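Home | Notebooks | Workshop | Finishing | Contact
Print this page | E-mail this page

Workshop Notebook, Grurkbridge Finishing Room
May. Entry 428: lime wax on oak, second series
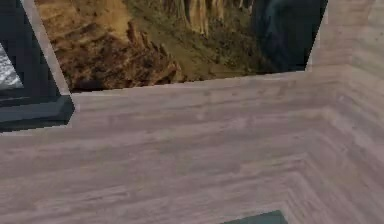
The second series was begun at 9.15 in the morning, with Lowri Bevan preparing the boards and the undersigned keeping the record. The purpose remains as agreed with Sovamberg: to establish whether the lime wax may be applied over the water-based stain without an intervening sealer coat.

All boards were brushed along the grain with the bronze brush and wiped down with a damp cloth. Colleagues are reminded that steel wool is not to be used on oak in this room at any stage. The black spotting recorded under the first series has now been traced to a pad left in the sink tray.

Stain was applied at 10.40 and left until after the midday break. Board 11 was set aside, the stain having lifted at one end where old glue had not been scraped back. Zübeyde Işık has asked that it be kept for the Skulmont file.

Wax was worked across the grain with a folded cotton cloth and the surplus removed along it. On the unsealed boards the white held well in the open pores but also clung to the flat areas, giving a chalky look which further buffing did not clear. On the sealed boards the surplus came away cleanly. Renji Ogura considers the difference too slight to matter on table tops. I do not share that view, and both opinions are recorded.

Mitred corners continue to give difficulty. Wax gathers in the joint and dries hard there. A soft brush was tried in place of the cloth, with some improvement. Prasert Kongkaew suggests waxing the parts before assembly and masking the glue faces; this will be tried on the next set.

Stock: one tin of wax opened, batch 802. The lid does not seat properly and has been taped. A replacement is to be requested from Sovamberg with the next order.

Outstanding: water ring test on the sealed boards; label the offcuts; return the borrowed clamps to Yasuo Honda before the end of the month.

Back to index | Previous entry | Next entry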